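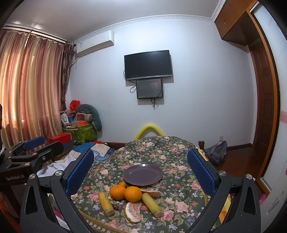 Rechercher sur le site
Temps de lecture : 2 min

Prillance – point d'avancement, lot 2
24 avril 2023

Collecte à domicile lancée en mars, rythme correct. 135 démonstrations validées sur la tâche « fruits et assiette », plus de 3000 visées pour la fin du lot. On est en retard, oui, mais le tri va plus vite qu'avant.

Ce qui change : on travaille maintenant à deux pinces sur la même nappe. Les oranges, ça passe bien. Les mandarines roulent – prises à refaire. Les morceaux jaunes allongés demandent une ouverture plus large et une approche plus lente, consigne ajoutée au protocole.

Rejets : 28, presque tous pour des doigts hors champ au moment du contact. Nuria Bustamante reprend l'étiquetage début/fin de saisie, les deux annotateurs ne coupait pas au même endroit. Nappe à fleurs gardée exprès, le modèle entraîné sur fond uni se perdait dès qu'il y avait du motif.

Reste à faire : varier les pièces, passer à l'assiette pleine, livrer le format Tramano. Budget matériel tenu, sauf les patins de rechange (devis Jarwood en attente). 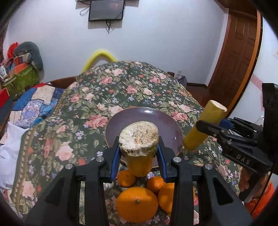 Teodoro Valcárcel demande si les essais à deux pinces compteront pour une démonstration ou pour deux dans le total du lot. Pour une seule, à notre avis, à confirmer avant la prochaine livrason. Il voudrait aussi un échantillon de 36 séquences non triées, rejets compris. Envoi dès que l'export est prêt.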